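4.2 The open afternoon at Laxdal

The second part of the study took place at the Laxdal workshop in March, when the Branport group opened its doors to people from nearby firms and to the public. Visitors came in small groups between one o'clock and five. Each group was met by Inger Ravn, who gave a short talk on the phone-handling task, and was then taken to the table where the arm was working. Tove Ketilsson ran the arm and answered questions. The third author stood to one side and took notes, and did not speak to visitors until they had left the table.

We asked every adult visitor to fill in a short form before and after the demonstration. The first form asked how far they would trust a robot arm to handle their own phone, on a scale from 0 to 100. The second asked the same question again and left a space for comments. Children were welcome but were not given forms. In all, 21 visitors completed both forms, and 9 of these said they had never stood near a working robot arm before.

The task was the one described in Section 3. The arm holds a phone in its gripper over the table, with the device housing beside it (Figure 4). We kept the speed at the setting used in our own trials. Gunnlaugur Hafþórsson had suggested a slower setting for the public, but this would have made the comments hard to compare with those from the earlier visit at Tirnimis.

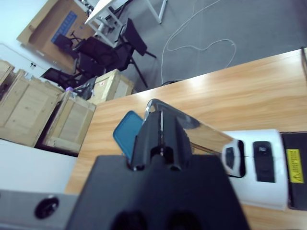 Figure 4. Gripper holding a smartphone above the table at Laxdal.

Most of the written comments were about grip force. Several visitors wanted to know how the arm could tell that it was holding the phone tightly enough, and two asked whether the glass ever broke. Fewer people wrote about speed, although it came up often in talk at the table. One visitor, who repairs phones for a living, wrote that she would want to see it done with a cracked screen. We had no such phone with us and have added this to the list for the next visit.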